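# Care packages, or how I learned to stop mailing soup

I have a kid at college two states away, and I've been mailing her boxes since August like it's my second job.

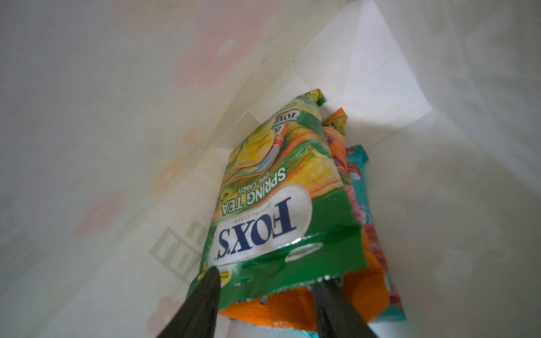 Modupe Adeyemi wrote in the comments last month that I was packing for the child I remembered and should try asking the one I have. Her own son got the same brand of oatmeal from her for two years before he confessed he'd been giving it to his roommate the entire time! I laughed, and then I went quiet, and then I called my daughter.

So. The soup. She didn't want the soup. The dorm has one microwave for the whole floor and there's always a line (mostly ramen, she says, and one guy who reheats fish), so my cans had been going under the bed since the first week. She also has more socks than a person could wear in a semester. What she did want was candy, the good tape, stamps, and any gossip from our street. Stamps! She's writing letters to her friend over in Clisell and they draw little cartoons on the envelopes. I had no idea.

Then there's the weight thing. My first box cost me so much at the counter that I asked the man to read it to me again. I'd put in a jar of peanut butter, a full bottle of shampoo and a hardback, and I could have bought all three again near her dorm for less than the postage. Now I use the kitchen scale before I tape anything shut. Little snacks are wonderful for this, they weigh next to nothing and you can tuck them down the sides. My last box had 200 grams of chocolate in it, 90 of dried mango, and a letter that ran to four pages because the neighbors finally put up that fence and I had opinions.

Some other stuff I've picked up:

- Put the address on a card inside the box too. We had one go missing around Gurnum for over a week and the label was half gone when it got there.
- No chocolate until it cools off outside. I sent some in August and she ate it with a spoon.
- Anything that smells (soap, dryer sheets) goes in its own zip bag, or the cookies will taste like laundry.
- Check the mailroom hours. Hers shuts at 4:30, and she has lab until five on the days I always seemed to pick.

My sister thinks I should just send money, and yes, I do that as well. But money doesn't come with a drawing of the dog in it.

Next box goes out after midterms. She's asked for cough drops and the purple pens, and I'm putting in one can of soup anyway.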